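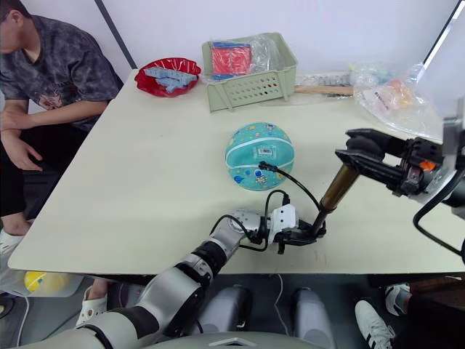 A red bowl and a green basket on the table.

We use cookies to remember your reading settings. Accept all | Manage choices

What fibre is and what it does inside you

Caltden Food Science Pages for Younger Readers

Most of the food you eat is taken apart inside your body. Starch is broken into sugars. Protein is broken into small units called amino acids. Fat is broken into fatty acids and a few other parts. These small pieces pass through the wall of the gut into the blood, and the blood carries them to wherever they are needed.

Fibre is the part of plant food that your body can't take apart in this way. It goes down with everything else, passes through the stomach, and reaches the far end of the small intestine with very little change. This page explains what fibre is made of, why you can't digest it, and why it is still useful.

Where fibre comes from

All plants are built from cells. A cell is a very small unit, usually too small to see without a microscope. Animal cells have a soft skin around them. Plant cells have that soft skin too, but outside it there is a second, stiffer layer called the cell wall. The cell wall holds the plant cell in shape. A stick of celery snaps when you bend it, and part of the reason is that its cells have firm walls and are full of water.

Much of the fibre in food comes from these cell walls. This means that fibre is found in fruit, vegetables, beans, peas, lentils, nuts, seeds and grains. There is none in plain meat, fish, eggs or milk, as none of these comes from a plant.

Some parts of a plant have more fibre than others. The skin of an apple has more than the same weight of the flesh inside. The outer layer of a wheat grain, called the bran, has far more than the white middle. When wheat is milled to make white flour, most of the bran is taken away. Wholemeal flour keeps it.

Why you can't digest it

Starch and cellulose make a good pair to compare. Cellulose is one of the main kinds of fibre. Both are long chains, and the links in both chains are the same sugar, glucose. A chemist looking at one link alone could not tell which chain it came from.

The difference is in how the links are joined. In starch, the glucose units are joined in a way that lets the chain curl. In cellulose, every second unit is turned over, and this makes the chain straight. Straight chains can lie side by side and hold on to each other tightly.

To break a chain, your body uses enzymes. An enzyme is a tool made of protein, and each kind has a shape that fits one type of job. The enzyme in your spit, called amylase, fits the joins in starch. It doesn't fit the joins in cellulose. Your body has no enzyme that does, so the cellulose chain stays whole.

Cows and sheep eat grass, which has a lot of cellulose in it. They don't make the right enzyme either. They have a large extra chamber in front of the true stomach, and very small living things inside it do the work for them.

Two groups of fibre

Food scientists often sort fibre into 2 groups. The test is what happens when it is mixed with water.

Soluble fibre mixes into water. Many kinds of it swell and make the water thick, like thin jelly. Oats, barley, beans, apples and oranges all contain soluble fibre. Pectin, which helps jam to set, belongs to this group.

Insoluble fibre doesn't mix in. It can hold water the way a sponge does, but it stays in solid bits. Wheat bran, nut skins and the strings in celery are mostly insoluble fibre.

Nearly every plant food has both. The amounts differ, and they also change as fruit ripens. In a ripening pear, some of the pectin that holds the cells together is broken up, and the pear goes soft.

What happens on the way down

1. Mouth. Teeth cut the food into small bits. Foods high in fibre usually need more chewing. The chains of fibre are not broken by this, but the cell walls are torn open, so the starch and sugar inside the cells can get out.

2. Stomach. The food is mixed with acid and churned. Soluble fibre takes up water and thickens the mixture. A thick mixture tends to leave the stomach more slowly than a thin one.

3. Small intestine. Most digestion is done here. Sugars, amino acids and fatty acids pass out through the wall. In a thick mixture the sugars reach the wall more slowly, so they enter the blood over a longer time. Fibre itself stays in the tube.

4. Large intestine. Water is taken back into the body. Fibre holds on to some of this water and adds bulk to what is left. The muscles of the gut wall can push soft, bulky waste along more easily than small, hard waste. When a person has too little fibre and too little to drink, waste can become hard and slow to move. The name for this is constipation.

The bacteria that use it

The large intestine is home to a very large number of bacteria. Bacteria are living things made of a single cell. Some kinds can make you ill, but most of the ones that live in a healthy gut do no harm, and many are useful.

Gut bacteria have enzymes that you don't have. They can break down a good deal of the soluble fibre and some of the insoluble fibre. They use it as food. The process is called fermentation, and it happens without oxygen.

Fermentation gives off two main kinds of product. The first kind is a set of small acids called short-chain fatty acids. The cells lining the large intestine take these in and use them as fuel. The second kind is gas. Hydrogen and carbon dioxide are made in most people, and methane in some. Part of the gas passes into the blood and is breathed out. The rest leaves by the other route.

A person who suddenly eats much more fibre than usual may have a swollen, windy feeling for a while. It is better to add it a little at a time, with enough to drink.

How much is needed

Fibre is measured in grams. In the United Kingdom, the advice for children from five up to eleven years old is 20 grams a day. Older children and adults need more than this, and younger children need less.

You can find the amount on most food packets. Look for the table headed "Nutrition" and find the row marked "Fibre". There are usually two columns. One shows the amount in 100 grams of the food. The other shows the amount in one serving.

Take two breakfast foods as a case. A serving of Saarinen Whole Oat Squares has 4 grams of fibre. A serving of Dravell Puffed Rice has much less, as the outer layers of the rice are removed before it is puffed. Servings may be different sizes, so use the first column when you want a fair comparison between two packets.

Juice and whole fruit

When an orange is squeezed, the juice runs out and most of the cell walls stay behind in the squeezer. Clear juice has very little fibre. Juice with bits has slightly more. If the whole peeled orange is put in a blender, the fibre stays in the drink, cut into smaller pieces. Blending also lets sugar out of the cells, so a blended drink and a whole orange are not quite the same to your teeth.

Something to try

You will need a clear glass, a teaspoon, cold water and some chia seeds. Ask an adult first.

Put 2 teaspoons of seeds into the glass.
Fill the glass half full with water and stir well.
Stir again after a short wait, to break up any lumps.
Leave it for 20 minutes.
Look at the seeds from the side of the glass.

Each seed should have a clear layer around it. This layer is soluble fibre from the seed coat, swollen with water. Tip the glass gently and compare how the mixture moves with how plain water moves. Now repeat the test with wheat bran in place of the seeds. The bran should get softer, but the water around it should stay much thinner.

Words used on this page

Bran: the outer layers of a grain.
Cellulose: a fibre made of long, straight chains of glucose.
Enzyme: a protein that speeds up one type of chemical change.
Fermentation: the breaking down of food by bacteria or yeast without oxygen.
Pectin: a soluble fibre found in fruit.

Next in this series: Mirov Mill and how a grain of wheat is turned into flour.

17 shares | 4 comments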